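Burnis Web Conferencing Session Log
README for release 3

Overview

Burnis is a set of connection and activity logs from 1619 online training sessions. The sessions were run on Zemik, a browser-based conferencing client, by instructors at Iment and its client companies. The logs cover who joined (by random ID), when they joined, which features were used, and how the connection held up. No audio, video, chat text or slide content from the sessions is included.

The set was put together to study one question: how often do people in a remote class use the shared whiteboard, the poll tool and the hand-raise button, and does that change with class size? It can be used for other work on attendance and drop-off. See Limits before doing so.

What is in the release

sessions.csv – one row per session. Start hour, planned length, class size band, course type, instructor ID.
events.csv – one row per event. Session ID, participant ID, event type, seconds from session start.
quality.csv – one row per participant per minute. Round-trip time, packet loss, reconnect flag.
codes.txt – the list of 18 event types and what triggers each one.
sample/ – the first 1000 rows of events.csv, for testing a parser.
docs/ – this file and the change notes.

All files are UTF-8 with comma separators and a header row. Empty fields mean the value was not sent by the client. A zero means the client sent a zero. Please keep the two apart when loading the data; some spreadsheet programs merge them.

Collection

The client writes an event each time a participant presses a control or the server changes a participant's state. Events are held in the browser and sent in batches. If a participant closes the tab before a batch goes out, that batch is lost. The server then writes a "gone" event with its own clock time.

Sessions with more than 200 participants were removed. The client turns off the whiteboard above that size, and the rows would have made the feature look less used than it is. Test sessions and sessions with only an instructor present were also removed.

Course types were assigned by hand from the course title. The four values are software, safety, sales and other. Titles that fit two types were put under the first that applied, in the order given here.

Clock correction

Event times come from the participant's own machine. They are shifted once, at join, by the offset between that machine and the server. Machines that went to sleep and woke up during a session can show a jump. The field clock_ok is set to 0 for these participants. Drop them if order within a session matters to you.

Limits

Use of a control says nothing about attention. A participant with no events may have listened to the whole class. Instructors differ a great deal in how often they ask for input, so compare within instructor ID where you can.

Mobile participants are undercounted in quality.csv. The phone version of the client reports round-trip time only when the app is in front.

Class size is given in bands to make it harder to match a session to a real class. Do not try to identify companies or people.

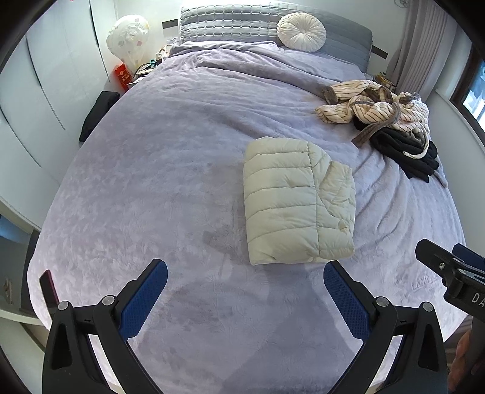

Gripper over a gray plush blanket, folded quilted item behind.

Changes in this release

Added reconnect flag to quality.csv.
Renamed "board_open" to "wb_open" in events.csv. Old scripts will need a one-line edit.
Fixed duplicate "hand_up" events sent when the button was pressed twice quickly.
Removed a block of August sessions that had been loaded under the wrong instructor ID.

Known issues

The poll_close event is missing when the instructor ended the session with a poll still open. The Stetsiuk loader script fills these in with the session end time – turn this off with the raw option if you want the file as collected.

Contact

Maintainer: Eoin Doherty, Iment. Please give the release number and the session ID when reporting a bad row.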